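Listas > Automatización y hogar > Archivo > Septiembre > Mensaje
Anterior Siguiente Por hilo Por autor Buscar

De: Vlasta Vidmar
Asunto: Re: ¿para cuándo las tareas de casa?

Hola, Helmi, hola a todos:

Contesto al mensaje de Helmi, que copio más abajo. En Skuditz llevamos 14 semanas con cestas y poco más, así que hablo de eso y no de cocinas ni de planchas.
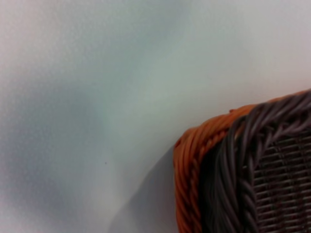
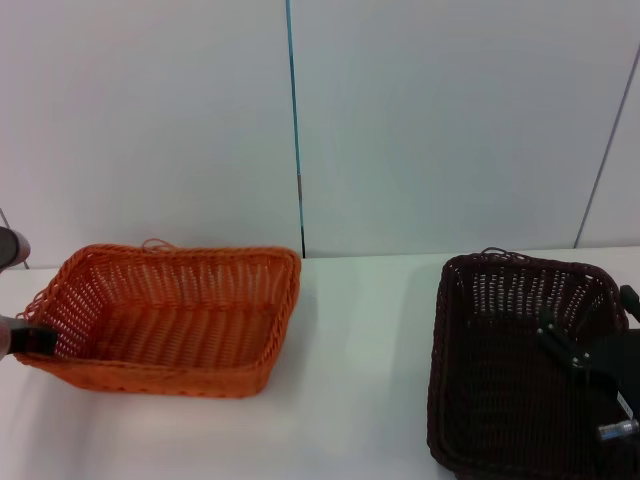 Cestas de mimbre sobre superficie clara. En la segunda, la naranja y la oscura, con una pinza a cada lado.

Helmi Kinnunen escribió:
> En Mandotska nos piden una máquina que ordene estanterías
> y recoja cestas al cierre. El comercial nos asegura que eso
> ya está resuelto. ¿Alguien lo ha visto funcionar un turno
> completo, sin una persona al lado? Me interesa también si
> serviría en una casa normal.

Un turno completo, no. Lo que tenemos son 311 intentos anotados de coger una cesta y cambiarla de sitio. Salieron bien aproximadamente dos de cada tres, con la mesa despejada y buena luz. Si la cesta está girada respecto a lo previsto, baja bastante.

El mimbre es mal material para esto. El borde trenzado es grueso y cede al apretar, y la pared calada deja pasar la luz, de modo que la cámara no siempre decide dónde acaba la cesta y dónde empieza el fondo. Con la oscura el problema es otro: el interior queda en sombra y cuesta distinguir el tejido. Una persona mete la mano y ya está.

Las asas pequeñas del borde trasero no las usamos. Probamos dos veces y lo dejamos - hay que acertar con muy poco margen.

Para Mandotska, yo pediría al comercial una prueba con vuestras propias cestas, llenas y en vuestro local. Si solo trae cajas de plástico rígido, el resultado no os dirá gran cosa. En una casa lo veo más lejos, sobre todo por el tiempo: recoger una cesta nos lleva más de lo que tarda cualquiera en hacerlo de camino a otra habitación.

Lenz tiene anotaciones sobre cestas con peso dentro. Se las pido y las mando a la lista si no le importa.

Un saludo,
Vlasta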